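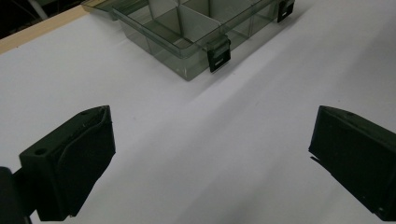
Antigoni Michailidis writes the planning software at Gonis, and when I met her in August she was in the middle of removing a part of it.

"For two years we had one planner which did everything," she told me. "It was a beautiful program, but when it failed, we could not say where."

The new version, called Lostuvum, divides the job. One module looks at the depth data and proposes where the fingers can close. The other checks if the arm can reach this place without touching something on the way. Between them they exchange a short list of candidates, up to 114 for each object.

I asked which objects give her the most trouble. "Transparent plastic," she answered at once. "The depth comes back with holes, or it shows the table behind the wall. The planner then believes there is free space, and it goes there with full confidence."

Her colleague Markos Galanis keeps the set of recorded cases which they replay after every change. It has 442 of them now. The old planner solved 381, and Lostuvum, when we spoke, was still a little under this number.

"Markos is not happy with me," Michailidis said. "But I can open any failed case and see which module made the mistake. Before, I had only a red line in the log."

She does not want to add a learned model for the reach check. "Geometry is enough there. I prefer to spend the time on the latches." A latch, she explained, is small and dark, and their filter often removes it as noise.

The next task is to make the filter less strict near edges.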